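Print this release | E-mail this release

COLVILLE FIRM KEMUMITZ OPENS WAR ON THE FLOOR

New "Panyasiri" service takes aim at cables, boxes and whatever else has been down there since December 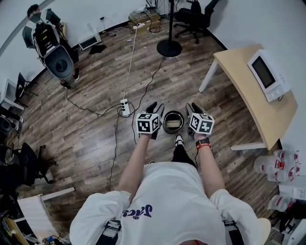 COLVILLE -- Kemumitz, the office tidying company, today announced Panyasiri, a half-day service devoted entirely to the part of a workroom that people stand on. The company has spent 9 years straightening desks and has come to suspect it was looking too high. A desk gets wiped when a client visits. The floor gets the power strip, plugs in, black cables wandering off in their own directions, and a small round metal tin with its top open and a tan block inside, sitting out on the planks where a foot could find it. Boxes and more cables gather against the back wall. Meanwhile a perfectly good table stands to one side holding up a monitor.

Panyasiri is priced at $300 a room and takes a crew of two through 14 steps, the first of which is picking up anything smaller than a shoe. Cables are traced from wall to plug, labeled at each end and run along the baseboard. Cardboard boxes are opened in front of the customer, who must say out loud what is in them and why. Those that get no answer are flattened.

"We don't judge," the company said in a statement. "We do sigh a little."

The service was tried out in 6 Colville workrooms this fall. Kemumitz reports that all of them now have a visible floor, and that one had a nicer floor than its tenants remembered. Chairs with wheels were found to roll again once there was no cord under them.

Each booking includes a Clekon, the company's lidded floor bin, for small items that belong to somebody but not to anybody present. The Clekon is emptied at the end of the month, with a warning by e-mail that the company expects most customers to ignore.

Bookings open at 8 a.m. tomorrow through the Kemumitz front office in Colville. Customers are asked not to tidy up beforehand. Past experience suggests this will not be a problem.

READER COMMENTS

planksandall: $300 to pick up a power strip. I am in the wrong line of work.

mopbucket: Do they do garages? Asking for my garage.

tworooms_up: We were one of the six. They made me explain a box of phone chargers and I have not been the same.

planksandall: OK but did you keep the chargers

tworooms_up: Yes.

Print this release | E-mail this release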